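**Towel handling at the Werkero workroom**

Since 4th July, part of the towel and tray work at Werkero has been assigned to robot arms supplied by Rolto. The change affects staff on the preparation benches, and their hours and rates of pay remain as they were. 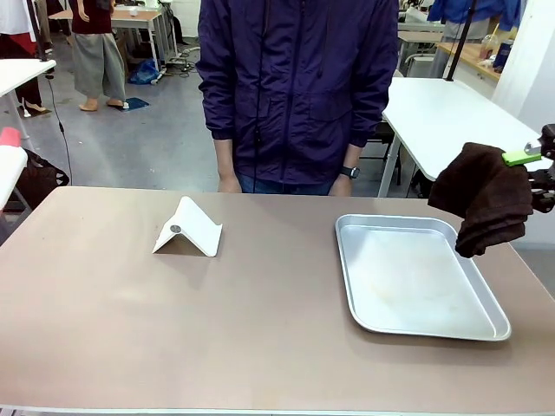

Will anyone be moved off the benches? Current staff keep their positions, and any transfer to another section will be by request only.

Tayla Prendergast, operations manager, has asked that each arm have a named attendant for the whole shift. Attendants may pause an arm at any time and do not need a supervisor's approval to do so. 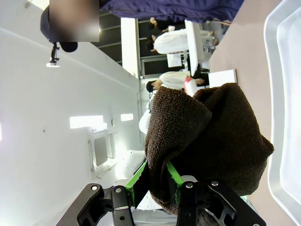

The attendant role includes a short course led by Shinji Hosoda. Places are open to all bench staff, including casuals, and time spent in training is paid at the ordinary rate. The first intake covered 127 staff across our sites – more than we had planned for.
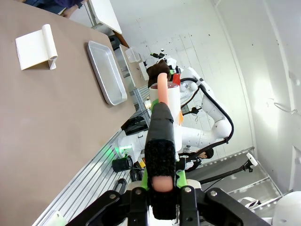

*A gripper holding a salmon-pink object near a white cup.*

Several staff have raised the matter of noise and of walking space between tables. Zeeshan Afridi is reviewing the floor layout and will meet each section in turn.
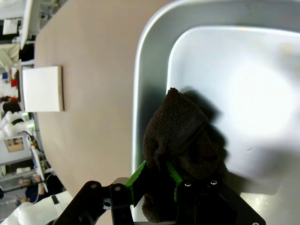 Written comments on the layout may be left with Xinyi Tang at the front office, or telephoned through on extension 1163, before the end of July.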